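Two-slice toasters: does anyone still buy one on purpose?
Forum: Kitchen & Home > Small Appliances
Page 1 of 1

crumbtray_blues
Our four-slice monster died on Saturday with a smell like a hairdryer in a bonfire. It lived a full life, mostly spent toasting two slices while heating all four slots because the left-hand lever had given up. I'm now being lobbied at home to replace it with another of the same size, "for guests". We have had guests for breakfast twice since we moved in, and both times they wanted porridge.

So I'm thinking small. A plain two-slice, cheap, the fewer buttons the better. The Rorkano one keeps coming up. Any reason not to?

pantry_goblin
Four people in the house here, all out of the door by the same time. Two slots would mean a queue, and a queue at that hour means someone crying, usually me. Get the big one.

Nadidton_Nell
Disagree with the goblin. We've been a two-slot household for 20 years. You eat in shifts. The first pair has finished by the time the second pair comes up, and everyone gets it hot. With a four-slice you get four bits of toast at once and one person buttering like mad while three of them go leathery.

My only rule is to keep it out in the open, well away from the wall cupboards. Ours used to live under one and the underside went the colour of tea.

slow_marmalade
Seconding Nell on giving it room. I'd go further and say the toaster needs its own bit of table, with a tray next to it for the bread. Load from the tray, unload on to a plate, and the crumbs stay where you can find them. I was mocked for this by my entire family and I've not changed my ways.

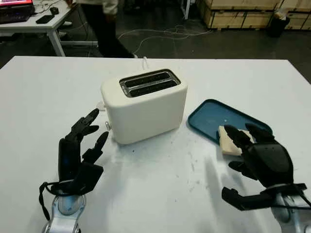

The tray wants a bit of a lip on it or there's no point. Mine came from a garden centre and was meant to go under a pot. A chopping board won't do, it just gives the crumbs a running start.

And whatever you do about colour, a pale table shows every speck. I wipe ours at breakfast and by lunch it looks like someone has been sanding a loaf on it.

pantry_goblin
A tray. For bread. Before it's toast. The bread already comes in a bag.

slow_marmalade
And do you enjoy fishing about in the bag with one hand while holding the butter knife in the other? Didn't think so.

Tarnia_tea
Can I raise slot direction? People never think about it in the shop. If the slots run the same way as the edge you're standing at, you can drop both slices in without twisting your wrist. Then you find the lever is round the side, and it depends which hand you use. I'm left-handed and have bought the wrong way round 2 times. Turning the thing to face me means the flex comes out at the front and goes for a swim in the jam.

crumbtray_blues
I hadn't given slot direction a moment's thought and now I'll be that person in the shop, miming breakfast at a display model.

Nadidton_Nell
Take a slice with you. I mean it. Half the loaves sold now are too tall, and you end up with a stripe of raw bread along the top. The long sourdough from Châu won't go in ours unless I cut it in half, and then it falls down inside and has to be coaxed out with a wooden spoon. (UNPLUG IT FIRST, before anyone starts.)

pantry_goblin
Another point to the four-slice then. Wider slots.

Tarnia_tea
Not on mine they weren't. Same slots, twice as many of them. I've seen two-slicers with much more generous ones. Measure, don't guess.

grillpan_forever
You could all just use the grill.

slow_marmalade
We had a grill person in the last thread as well. It went on for 6 pages.

crumbtray_blues
Right, update. Bought the small Rorkano. The dial goes up to 6, and 4 is already charcoal, so I don't know who the last two are for. Slots run the right way, lever falls to hand, and a slice of ordinary white goes in with room to spare. The guest lobby has gone quiet. I've also put a tray next to it, and I'd be grateful if pantry_goblin didn't reply to this.

pantry_goblin
What colour tray?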